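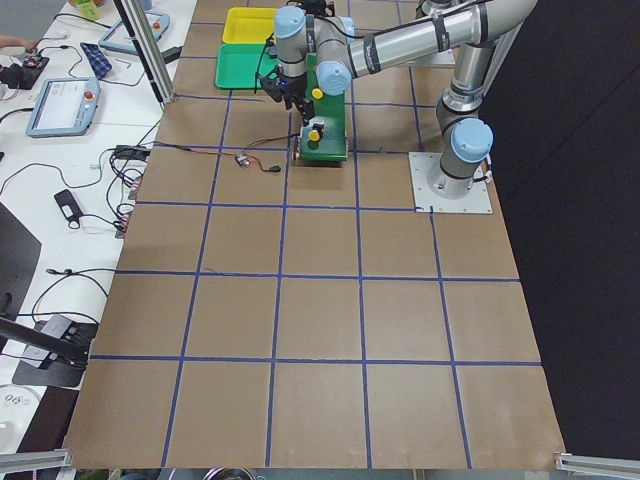 How often should the zero positions of the arm be checked after the base bolts have been disturbed?

At the start of every working session until the figures repeat from one session to the next, and after that once a month. Any check that fails puts the cell back on the session-by-session routine.

Notebook entry, April. Cell 2, Testdale workshop.
Entered by: Gerasimos Mitsotakis-Vlachou
Read and countersigned by: Hongjun Ren
Start of work: 09.15

Purpose of the entry

This entry records the re-seating of the main arm on its mounting plate, the routine care carried out at the same time, and the state in which the cell was handed back for use. It follows the earlier note on the drift in the Song test routine, in which the taught pick point was found to have moved towards the trays. The drift was small but it was always in the same direction, and the base was therefore examined before any change was made to the programme.

Base and mounting plate

Power was isolated at the wall and the key was kept by the person doing the work. The base bolts were checked in a diagonal order. One of them, on the side away from the desk, turned before the wrench reached its setting. All the bolts were taken out singly, cleaned, given a drop of thread lock and put back. The torque setting is on the card inside the door of the tool cupboard and should be read from there each time. The figure pencilled in the back of the previous notebook belongs to the older plate and has been struck out.

The plate itself was tested with a straight edge and no rocking was found. The second arm was not touched. Its plate is due for the same check and remains on the list.

Cables

The cables on the outside of the links were followed by hand from base to wrist. One tie at the elbow had been drawn too tight and had begun to mark the sleeve. It was cut and replaced with a looser one. The wrist was then turned slowly through its full travel at low speed, with one person at the pendant and the other watching the loop near the gripper. The loop did not catch. It should be left a little longer than looks tidy.

Zero check

The six joints were brought to their marks in turn and the readings entered on the cell sheet. Five agreed with the stored values. Joint 2 was out by a small amount, and the stored value was corrected once both of us had read the mark separately. The old value has been kept on the sheet in brackets.

Pick points were then taught again in the following order: conveyor, upper tray, lower tray, fixture. The names of the points in the programme were left unchanged so that the Burnura routine can still call them.

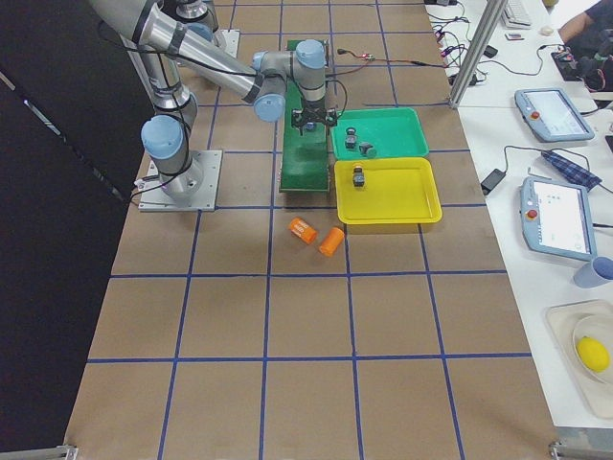

Main arm with gripper over the conveyor; green and yellow trays alongside.

Repeat test

The conveyor pick was run 100 times at reduced speed, and then 100 times at working speed. There were no missed picks in the first run. In the second run there was one, when a part reached the stop at a slant. H. Ren considers this to be a matter for the side guide on the belt, and the arm has not been altered on account of it. The guide was moved in slightly. A further short run gave no trouble, but it was too short to be counted as a result.

Gripper

The finger pads were wiped and inspected. Wear is even on both sides. The counter on the pendant was reset, and the pads are to be changed when it reaches 4,000 cycles, whether or not they look worn. Spare pads are in the drawer marked Grallum, together with the short screws. The long screws in the same drawer do not fit this gripper and will foul the finger if forced.

Table surface

The paper and blue tape are to be left in place. Where a tape line lifts, it is to be pressed down or replaced along the same line, as the tray positions are set out from the squares. Trays which have been moved for cleaning must be returned to their squares before the programme is started.

Matters outstanding

Second arm: base bolts and zero check.
Conveyor: side guide to be looked at again after a full day of use.
Pendant, main arm: the enable switch is slow to release. It has passed its test, but a replacement has been asked for.
Cell sheet: a clean copy is needed. The present one has very little room left under joint 2.

Handover

The stop buttons on both pendants were tested with the arms moving at low speed, and each brought its arm to rest. The cell was released for use at 15.40, at reduced speed only. Working speed may be restored after the next zero check, provided that joint 2 repeats.

Note added by H. Ren: the struck-out torque figure was also copied on the label under the table edge. I have removed the label.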